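April. Day shift, out in the courtyard again until 2.

Carretero has moved three of us off the packing benches and on to the grippers full time. We had the talk from Stinel in the canteen this morning. The arms at Kastomdale will do the folding and bagging by the end of the year, and until then our job is to do it by hand with the grippers so there is something for them to learn from. My target is 400 goes a week. I managed less than that last week and no one said anything.

My wrist is sore by dinner time. You hold the thing at an angle the whole time and you can't feel what you've picked up, so you watch it instead. I was quick at folding before and now I am slow, which I mind more than I thought I would.

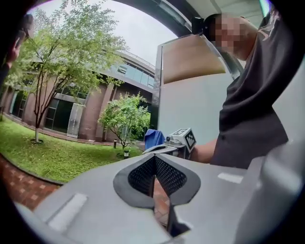

The pay is the same for now. The late shift gets an extra break and we don't, so I have asked about that. Two from the benches have put in for Skandex already. I haven't decided. They say there will be jobs minding the arms, but not how many, and the training is over at the other site, two buses each way.

It is quieter than the packing hall, I will say that. I can hear the others talk. Must take a cushion for the chair and ring about the boiler.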